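Mock council weekend at Trurine: we want you in it

2018-08-10

Hello again. If you've been reading this page for a while you'll know I've been muttering about running a mock council for months, and now we've got a hall, a kettle and permission to move the chairs, so it's on. I'm looking for people to be councillors for a weekend. You don't need any experience of politics at all. If you've ever shouted at the radio during the local news, you'll do nicely.

The idea is simple enough. We've made up a town called Primley, with a budget that doesn't stretch, a bus route that might be cut and a market square that half the town wants to dig up. There are 43 seats on Primley Council and every one of them needs a person sitting in it. You'll get a ward, a short note on who lives there and what they're cross about, and a party (or no party, if you'd rather be an independent and make life hard for everyone else). Then we hold proper meetings, with an agenda and a chair and motions and amendments, and by Sunday teatime Primley has to have set its budget.

I did a much smaller version of this with my evening class in the spring and it was a riot. We got through three amendments on car parking before anyone remembered there was a library to save! I came away knowing far more about how a council vote works than I ever picked up from sitting in the public seats with a notebook.

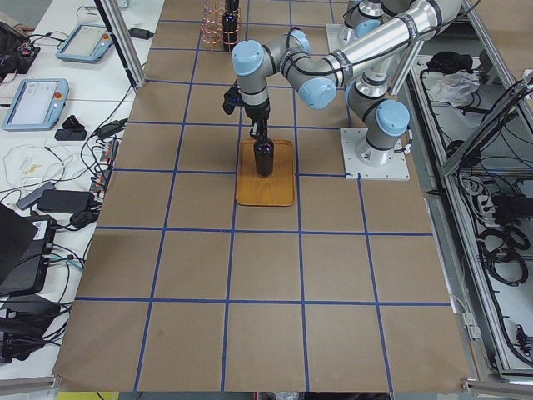
So, who am I after? Anyone aged 16 or over, really. I'd love a good mix – people who've just got the vote, people who've voted in everything going, people who've never bothered and want to know what the fuss is about. If you already sit on a real council you're welcome too, but I'm going to put you on the back benches and ask you to let the others find their feet first.

I also need six people who don't want to be councillors. Two to act as clerks, taking minutes and keeping an eye on the standing orders (I'll train you, it's a Thursday evening and there will be biscuits). Two to be the local press, which means writing up each meeting and asking awkward questions in the corridor. And two to be residents with petitions. One of the petitions has 1654 made-up signatures on it and is about a duck pond, and I'm very fond of it, so please treat it with respect.

What you'd be signing up for: both days of the last weekend in August, 10 till five, with a decent break for lunch. Bring your own sandwiches. Tea and coffee are on us. You'll get a reading pack by email the week before, which should take you an hour or so, less if you skip the drainage report (everyone skips the drainage report). It's free to take part. I can't pay anyone, sorry, but if the bus fare is a problem tell me quietly and we'll sort it out.

The hall is the Wibisono Room, on the ground floor, with a ramp at the side door and a hearing loop. If you need papers in large print, or a seat near the door, or anything else, put it in your message.

To put your name down, send me a few lines saying who you are, which role you fancy and one thing you'd change where you live. It can be tiny. Last time somebody wrote about a bench. Messages go through the contact form on the Araleo page, marked Primley, and I read them all myself, mostly in the evenings, so give me a couple of days.

If there are more of you than seats I'll draw names and start a reserve list – people do drop out, so say yes to that if I offer it.

Arif Mandagi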